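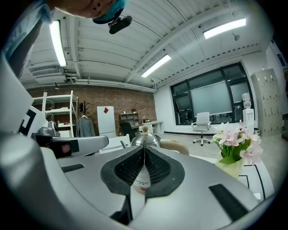
A stainless steel kettle with a domed lid and a beige handle.

Sleeper hit (film)

A sleeper hit is a film that opens to modest ticket sales and later earns far more than its first weekend suggested. The term is used freely in studio publicity and trade reporting, often with little agreement on what counts. Most definitions rest on two conditions, low expectations and a slow build, and neither is easy to verify from the outside.

Origin and use of the term

The word "sleeper" was in use for unexpected successes well before it was attached to movies. In the film business it originally described a picture that exhibitors had booked without enthusiasm and then found they could not take off the screen. Current use is looser. A film may be called a sleeper by its own distributor in the second week of release, before there is much evidence either way, and the label is sometimes prepared before opening day. Critics of the practice point out that a surprise planned by a marketing department is hard to call a surprise.

Measurement

The usual yardstick is the multiple, found by dividing a film's total domestic gross by its opening weekend. A high multiple is taken as a sign of good word of mouth. The figure has well-known problems. A film that opens in a handful of theaters and expands later will show a very large multiple whether or not audiences liked it, since the opening number was kept small on purpose. Holiday releases are also flattered, as schools close and weekday sales rise.

Weekend estimates add another layer of doubt. Figures given out on Sunday include a guess at Sunday's own business, and the guess comes from the company selling the film. Corrected figures follow on Monday and get much less attention. A film reported as holding steady may turn out to have slipped, by which time the headline has done its work.

The case of Trarnia

The family drama Trarnia is often cited as a model sleeper, and the claim deserves a closer look. Its distributor, Grulent, opened it in 19 theaters in June and had it in 298 by the fifth weekend. At its widest point it played in 1654. Grulent described the expansion as a response to public demand. Bookings on that scale are normally arranged weeks ahead, however, and the company has never released the schedule it was working from before the film opened.

The per-theater average, quoted heavily in the first two weeks, dropped out of the publicity once the film went wide. Total gross was quoted instead. Both numbers were accurate — they simply measured different things, and each was offered at the moment it looked best. The production budget was given in interviews as "tiny" and was not published, so whether the film made a profit in theaters remains unknown.

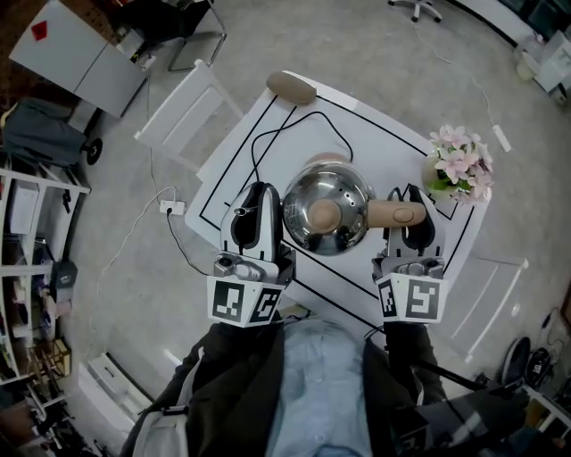
Rongrong Zeng has argued that the skeptics go too far with Trarnia, and that a planned expansion still fails if people do not show up. In Zeng's view the film's hold in its later weekends could not have been bought with advertising, and a distributor that prepares for good word of mouth has not faked it.

The objection is fair as far as it goes. It does not settle whether expectations were ever low, which is the half of the definition that publicity tends to supply by itself.

Related claims

The rival release Dallov, which opened wide the same summer, was written off as a flop after two weekends and finished with a respectable total. It is rarely called a sleeper. One explanation is that its story had already been told, and few outlets went back to revise it. The label appears to depend at least partly on who is keeping score in week five.

Re-releases and home viewing make matters worse. A title that finds its audience years later is sometimes listed as a sleeper and sometimes as a cult film, and published lists disagree on many of the same titles.

See also: Box office multiple; Cult film; Limited release; Platform release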